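Planning the Equipment Budget: Notes from Serkgate

Print this post
E-mail this post

The second half of the equipment budget is due for approval in July, and I have been asked to set out how the handling work at Serkgate should be costed. My own view is that the grippers are the smaller part of the matter. Benches, racks, cabling and spare cloths are consumed or altered far more often, and in the last plan they shared a single line.

Dexter Montoya prepared the first estimate, which allowed for five stations. I have reduced this to two until the Mirnar quotation has been received in writing. The towel and rack task remains the basis for both. 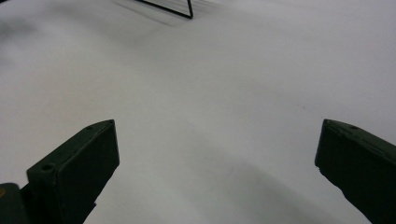
Work at the bench with the gripper open over the white surface.

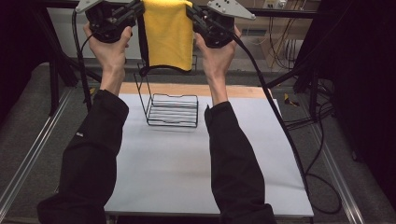
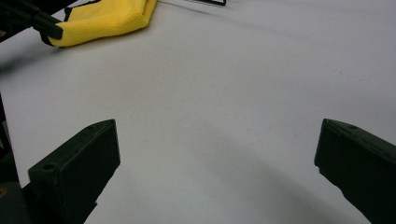 The quotations differ chiefly in what they leave out. Pevau includes replacement fingers for the first year but charges separately for cables. Greenberg supplies cables and offers no spare fingers at all, with a delivery period of 26 weeks, and that would carry us well beyond the period in which the money may be spent. Barrett Dunleavy has asked whether the order could be divided between the two firms. It could, although the mountings would then have to be checked against each other before anything was signed.

I have set aside roughly 20 per cent of the total for small items and repairs. This was considered high when I first proposed it. I would ask colleagues to look at last year's receipts before reducing the figure, in particular those for fixings and board, which were entered under general stores and do not appear in the equipment account.

Revised figures will be circulated once Mirnar has replied. Comments on the station count should be sent to Dexter, and comments on the repair allowance to me.

Print this post
E-mail this post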